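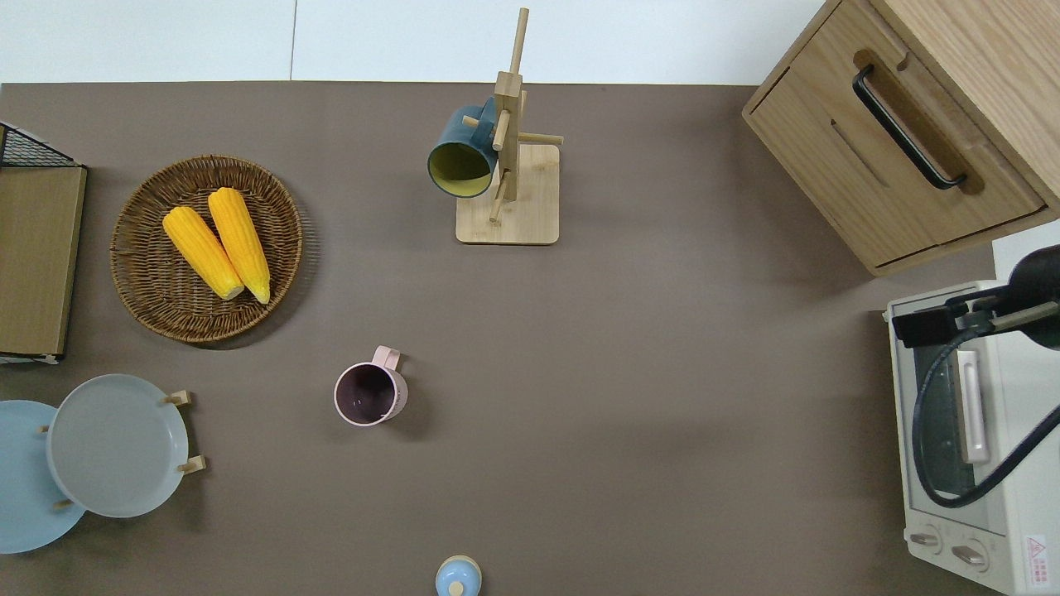 The practice kitchen at Cellton: corn, mugs, plates and a toaster oven.

Come teach our robots to tidy a kitchen!

Hi! I run the demonstration sessions at Cellton, in the Osei Building in Zornham, and I'm looking for people to show our robot arms how to do small kitchen chores. You don't need to know anything about robots (I'd been frosting cakes for a living before I started, so I really mean that). If you can hang up a mug without thinking about it, you already know the part we're after.

The project is called Dedeo. You hold a pair of hand controls, the arms copy you, and we record the whole thing so the software can learn from it. We have 1,461 good demonstrations saved so far and we want a lot more, from lots of different hands – left-handers, please write to me!
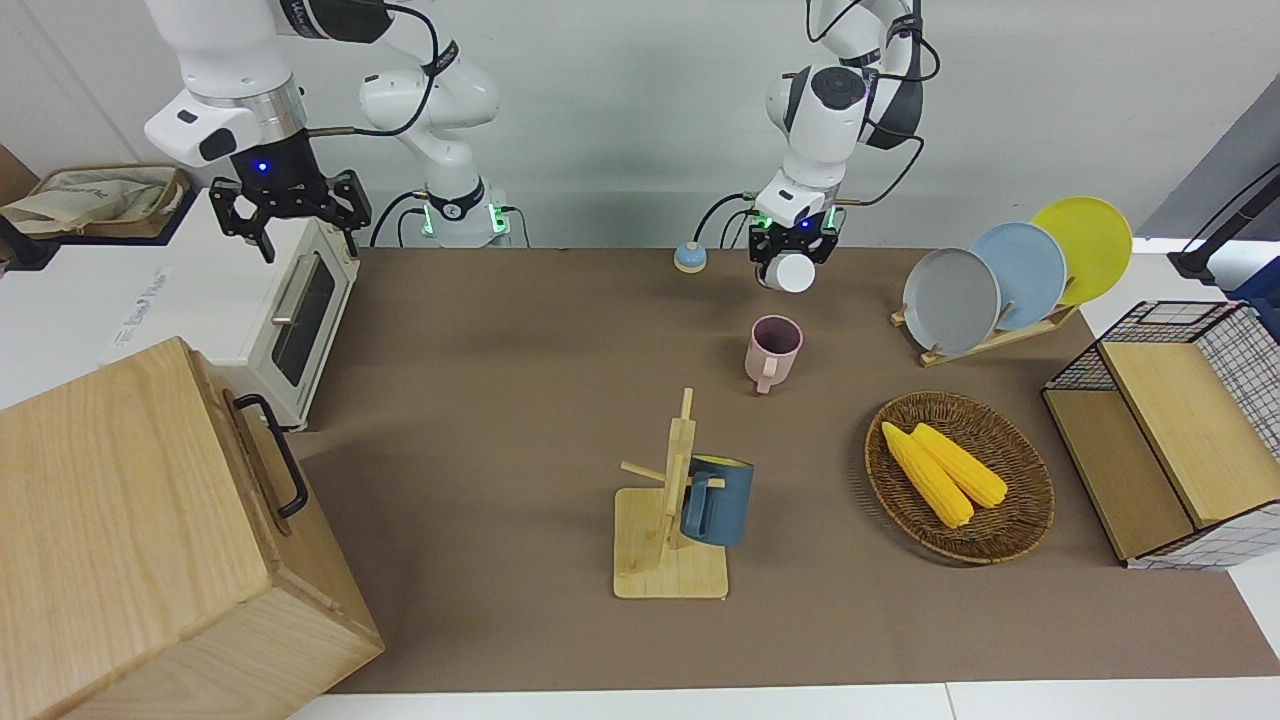
What you'll be doing

Mostly the same few jobs, over and over, with the table set up a little differently every time. Put the mug on the stand. Move a plate to the rack. Open the drawer, close the drawer. Each run gets a yes or a no from you at the end, and a no is fine, we keep those too. Sessions are 180 minutes with two proper breaks, and there's decent coffee.

I won't pretend it's thrilling at minute 150. It does get strangely absorbing, though, and most people have music on by the second session.

The mug is the one everybody wants to try first. You take it by the rim with the two fingers of the gripper, and then you have to work out where the handle is pointing before you go anywhere near a peg. Slow is good. I'd much rather have one smooth run than five jerky ones. 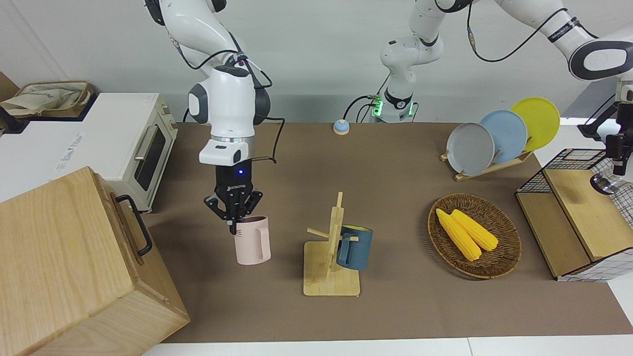
Who I'm hoping to hear from

Anyone 18 or over who can sit or stand for a while and has steady hands and some patience. Gamers do well, and so do knitters, dentists and people who fix watches. Glasses are no problem. You do need to be able to get to Zornham, as we can't do this one from home.

Pay is $66 per session, plus a $300 bonus once you've finished ten. The first session is training and it's paid like the rest. 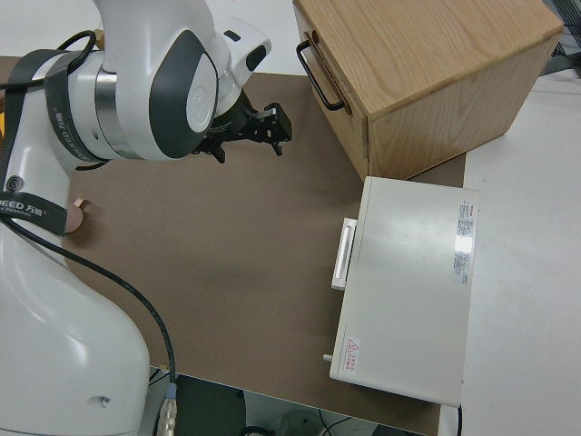
Training starts with me walking you around the station before you touch the controls. I'll show you the stop button, how to pause a recording, and how to set the table back up between runs. Please wear closed shoes and leave your bag in the locker – the long black cable drops right over the front edge of the table, and I'd like it to stay plugged in. Sleeves that aren't too floppy are a good idea as well.

To sign up, send me a few lines through the Dedeo page on the Cellton site by 2024-02-29. Tell me which hand you write with and whether mornings or evenings suit you better. No resume needed.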